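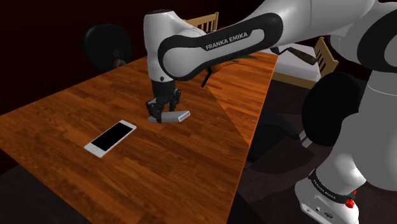
A robot arm over a wooden table.

Why do some places have a rainy season?

If you travel to Pudarby in May, pack a raincoat. It rains there on most afternoons, and the rainy season lasts more than 3 months.

Places near the equator get strong sunshine all year. The sun heats the sea, and some of the water rises into the air as a gas called water vapor. High up, the air is cooler. The vapor turns back into tiny drops and makes clouds.
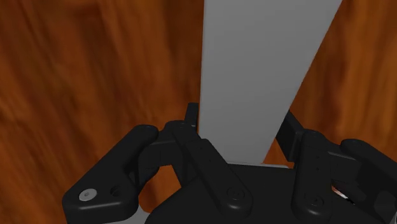
Winds then push the clouds toward land. When the winds change direction, the dry season starts — and travelers can leave their umbrellas at home.

Rain can change a trip. Boats may stop running and hill paths get slippery. Ask a grown-up to check the weather before you set out.

Written by Tarek Najjar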